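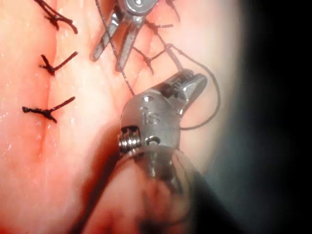
Wrist camera, left row closed with three knots, second row in progress.

April, 14:10. Stenham suturing kit, trial unit from Sutmont, bench 2. Tissue pad set up per their quick-start sheet. Black thread, instrument tie throughout.

Jaw closure repeatable at the low force setting. Slack handling is the weak point – the planner leaves a loop beside the tip and does not take it up before the next throw. Tail length varies too much between knots.

Log stopped at 2,921 lines; export needs the Judwood plug-in, not in the quote. Ask Sutmont for the price and for the 200 Hz force option.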